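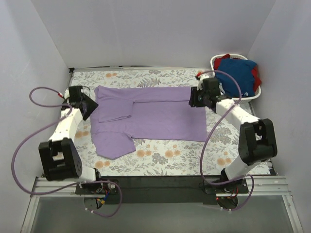

So I finally got to the drawing show at Holroyd on Friday afternoon, after telling everyone since Christmas that I was going. It's a 200 km round trip and I nearly turned back at the servo when the rain came down, but I'm so glad I kept driving!

It's all charcoal, all by Darius Priedītis, and all of the one creek. He calls the series Wusta and he's been at it since last June, mostly before breakfast. I only knew his little ink drawings of sheds (I've got a postcard of one on the fridge), so walking in and finding a sheet of paper taller than me was a bit of a shock.

The big ones are on the left as you go in. Up close they're just smudge and scratch, and you can see where he's rubbed back the dark with what must be an eraser, or possibly his sleeve. Then you step back and there's a bank with roots hanging out of it. I went back and forth so many times the woman at the desk asked if I was looking for the toilets.

My favourite was one of the small ones, Kirnilon Crossing, tucked near the fire door where the light's terrible. Hardly anything in it, a fence post and a lot of grey. The price list said $955 and I did stand there doing sums. The cheapest was $528 and had already gone, red dot and all. Maybe next time. I bought a catalogue and a coffee.

I wasn't mad about the back room, to be fair. It's got coloured pastel studies in it and after all that black and grey they looked like they'd wandered in from someone else's show. My sister loved them when she went, so what would I know.

Anyway I came home all fired up and dug out my own charcoal, and a pad of Cellus paper I'd been saving for something good. It's got a real tooth to it, which I like, but it grabs the charcoal so hard you can't lift it off again. Two sheets wrecked so far. I've gone back to the cheap stuff and I'm drawing the lemon tree, badly, every morning before work. Will post one when there's one I can stand to look at.

January 2026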